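Idisico adds flower arranging to its two-arm training set

5/7/21

Idisico has begun recording demonstrations of dried-flower handling for Zodau, its learning system for two-arm manipulation. The set stands at 117 recorded episodes, each one a person steering both arms through the handling of stems at a small ceramic vase.
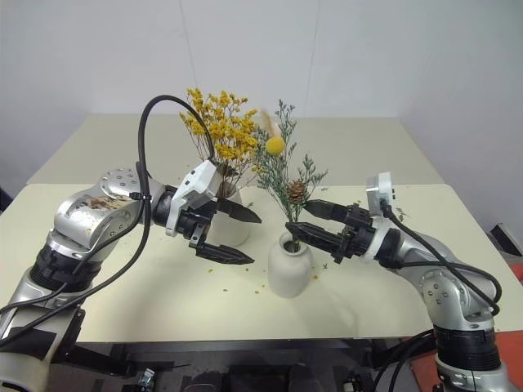
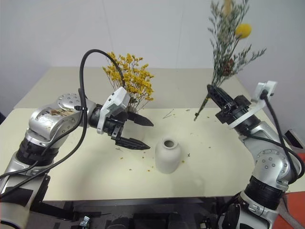
Dried stems and a white vase at the two-arm station, right gripper closed on the greenery in both views.

Why dried stems

Earlier Zodau data came mostly from rigid parts with known shapes. Dried stems bend, snag on each other and shed, and a narrow vase neck leaves little room for error. "A grip that is fine for a block will crush a stem, and we had almost no data on that," said Nandini D'Souza, who runs data collection at Idisico.

Episodes are capped at 80 seconds. Joint positions, gripper opening and video are logged together, and an operator marks each attempt as complete, partial or failed. Failed attempts are kept — the training code uses them as negative examples.

Next steps

Wetel, which supplies the labeling software, will split the episodes into grasp, lift, align and release. Idisico plans to hold back 16 episodes for testing and train on the rest. A second round with 2 new vase shapes is planned at the company's Govindasamy site.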